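# Planning a hand-held gripper purchase: notes from Gillies

Muammer Demirtaş plans equipment for the data collection group at Gillies.

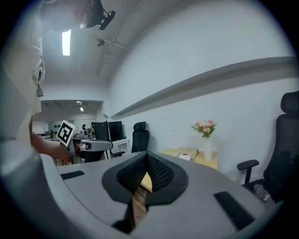
Should a group buy all its hand-held grippers in one order? It depends on whether the finger pads and the marker mounts are final. If either is likely to change, order enough for 2 operators, work with them through one budget period, and place the larger order afterward.

Demirtaş arrived at that position after pricing a full set of 15 units last spring. The quote from Ciltach came to $2,513 per pair, with fingers and fiducial markers included and cameras listed separately. He sent it back for a breakdown by part.

"A pair price tells me very little," he said. "I need the body, the fingers, the pads and the mount as separate lines. The body will outlive three sets of pads. If I can't order pads alone, the real price of the tool is the price of replacing it."

The second quote, from Sindska, was itemized but assumed that the buyer would do final assembly. Demirtaş entered the assembly hours as a cost at the same internal rate used for calibration. On that basis the two offers were close enough that delivery terms decided the matter. The first pairs came from Ciltach.

His worksheet has separate tabs for capital items and consumables. Pads, cables, straps and printed markers go under consumables. He puts markers there even though the material cost is low.

"A marker with a scuffed border gets replaced the same day. I don't want an operator filling in a purchase request for that. They take one from the drawer and write it on the sheet."

Storage was the item he missed in the first version. Recording sessions produce video from each gripper, and the original estimate covered raw files only. Processed copies were left out, as was the second site at Skekuvport, which keeps its own archive. The corrected figure moved storage from the fourth largest line to the second.

Operator time remains the largest. Demirtaş budgets sessions in blocks of 3 hours, with setup and calibration inside the block. He declines to plan for longer ones.

"People ask for the hardware cost per hour of data. You can calculate it, but divide by usable hours. Recorded hours will make any purchase look good."

He was less firm on spares. The present rule is one complete spare pair at each site, plus loose fingers. Gillies has argued for shared spares held centrally, and Demirtaş has costed that option without adopting it. Shipping between sites takes long enough to lose a session block, and the spare pair costs less than two lost blocks at current rates.

For the next order he has asked suppliers to state three things in writing: how long the current finger geometry will stay available, whether new pads will fit old fingers, and who pays return freight on a faulty body. Ciltach has answered the first two. The October budget carries the freight as a buyer's cost until the third answer comes in.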